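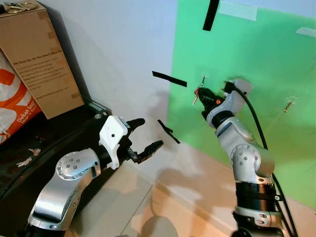 Table Salt

By Zixuan Jiang
Last updated: May
Print | E-mail

Table salt is a fine-grained salt used in cooking and at meals. It is mostly sodium chloride, often with iodine added to prevent goiter. An anti-caking agent keeps the grains from sticking in damp air.

Salt is taken from mines or from seawater left to dry in shallow ponds. The works at Jurkstead used ponds - 100 of them at its peak - and sold coarse salt to fish packers in Tonder. Coarse salt is still preferred for curing and pickling.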